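# Irkosano FR-25 Field Rotator and Flattener Set

The FR-25 is a camera field rotator with a matched flattener for refractors used in deep-sky imaging. It sits between the focuser drawtube and the imaging train and turns the camera to a set position angle, so that a mosaic or a multi-night target can be framed the same way each session. The body adds 25 mm to the optical path. Plan your spacers with that figure before ordering adapters.

## What it does

An equatorial mount tracks the sky without rotating the field, so a rotator isn't needed to keep stars round. Its use is in framing. If you shoot a target on one side of the meridian, flip the mount and continue, the camera comes up inverted. Most stacking software handles that on its own, but a guide star picked by an off-axis prism will be lost. The FR-25 returns the prism to the same piece of sky.

Rotation is by worm and ring gear, with a spring-loaded worm to take up backlash. The home position is set by a magnetic sensor. There are no slip rings, and the firmware will not turn the camera past one full revolution in either direction — this protects the cables. 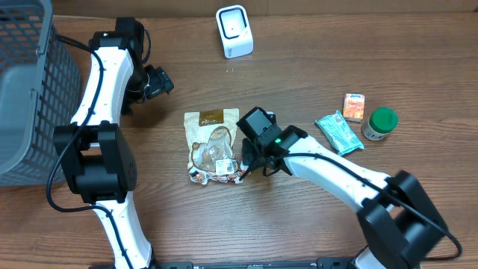 Bielecka wrote to ask whether the rotator can hold a filter wheel and a cooled camera without tilt when the scope is pointed low in the east, as her previous unit could not. It can, within the rated load of 6 pounds measured at the camera-side flange. Past that load the bearing will still turn, but tilt is no longer guaranteed and stars in one corner may stretch.

## Flattener

The flattener is a two-element design threaded directly to the telescope side of the rotator. It does not change focal length by any amount that matters for plate solving. Back focus is measured from the camera-side flange of the rotator to the sensor. Filters add to this distance by one third of their glass thickness, as usual.

If corner stars point toward the center of the image, or form arcs around it, the spacing is off. Change it in small steps using the shim rings supplied. Take one short exposure per step near the zenith, at the same focus temperature if you can manage it.

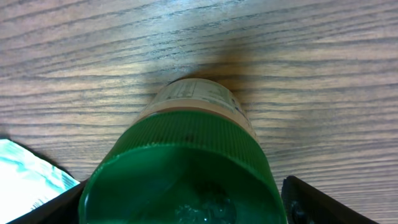
*On the tabletop: bottle with a pale label.*

## Power and control

The rotator takes 12-volt power through a locking barrel connector and draws very little when idle. Control is by USB. The driver is installed once and then appears in any capture program that supports a standard rotator device. A hand control is not offered.

Firmware updates are done through the same USB cable. Don't update in the field on a laptop battery. If an update is interrupted, hold the reset button while applying power and run the updater again.

## Specifications

| Item | Value |
|---|---|
| Optical path length, rotator body | 25 mm |
| Clear aperture | 38 mm |
| Rated load at camera flange | 6 lb |
| Shim rings supplied | 11 |
| Power | 12 V DC |
| Interface | USB |

The clear aperture will vignette a full-frame sensor on fast scopes. Flats correct for most of it. For the larger sensors, see the Pruvemdale adapter page, where the wide-body version is listed. 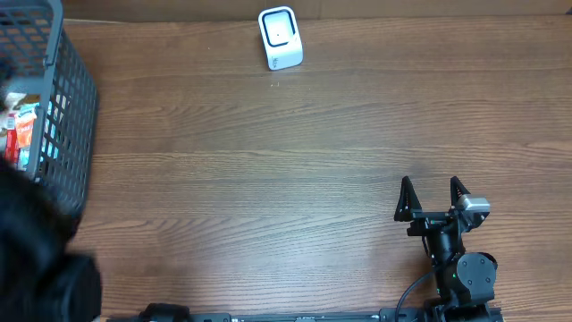

Text by the Irkosano product desk, Gramville — updated 2019-07-12

## Mounting notes

Thread the flattener in by hand until it seats, then back off and seat it again. Cross-threading is the most common cause of the tilt reports we get. Tighten the three drawtube screws evenly. With the camera attached, rotate through the full range indoors and watch the cables before the first night out.

Rotate slowly at low temperature. The grease is rated for cold use, but the worm spring stiffens and the motor may skip a step. If that occurs the driver reports a position error, and a homing command clears it.

New flats are needed when the camera angle changes, unless the dust is all on the camera side. Check this once with two angles and compare.

## In the box

- Rotator body with flattener attached
- Shim rings in a labeled case
- USB cable and power cable
- Hex key for the drawtube screws
- Dust caps, front and rear

Camera adapters are sold separately. State your camera model and filter wheel when ordering. Units ordered since June include the revised worm cover, which can also be bought as a spare part for older bodies.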